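机器人是怎么学会叠衣服的？

嗨，小朋友们！上次有人写信问我：机器人的脑袋里是不是装了一本“叠衣服说明书”？ 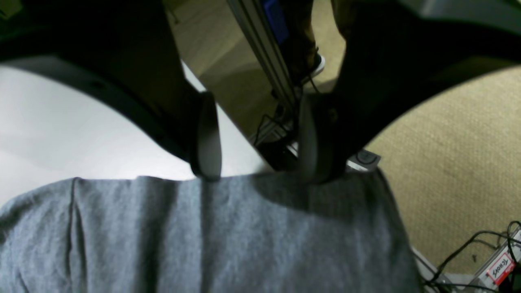 我一开始也是这么猜的，结果猜错啦。你想想，衣服软趴趴的，每次放到桌上，皱的样子都不一样，说明书要写多厚才够呀！所以我们用的办法是：人先做给它看。

做给它看有两种办法。第一种叫“手把手教”，人直接握住机器人的手臂，带着它慢慢动，就像小时候大人握着你的手写“大”字。第二种叫“遥控教”，人坐在旁边，手里拿着操纵杆，人的手往左，机器人的手也往左；人的手指一捏，机器人的夹子也跟着合拢。

机器人的“手指”常常只有两根，指尖上贴着软软的橡胶垫，这样夹布的时候不容易打滑。夹子旁边还可以装一个小小的摄像头，把它“看到”的和它“做过”的一起记下来。我们把这样记下来的一遍叫作“一次示范”。

那要示范多少次呢？我的同事朗达·麦克弗森（Rhonda MacPherson）带着我们做Balau项目，光是叠衣服就示范了2,334次！我第一天做了90次，晚上吃饭的时候，手指还在一捏一捏的，哈哈。

做错了也没关系。衣服滑掉了，再去夹起来，这一遍也可以留着，机器人能从里面学到“掉了该怎么办”。

你在家也可以玩这个游戏：找一件T恤，请爸爸或妈妈当机器人，只准用两只手的拇指和食指。你站在旁边喊“往左”“夹住”“松开”，看看5分钟能不能叠好。我和我女儿试过，叠出来的东西像一个大包子！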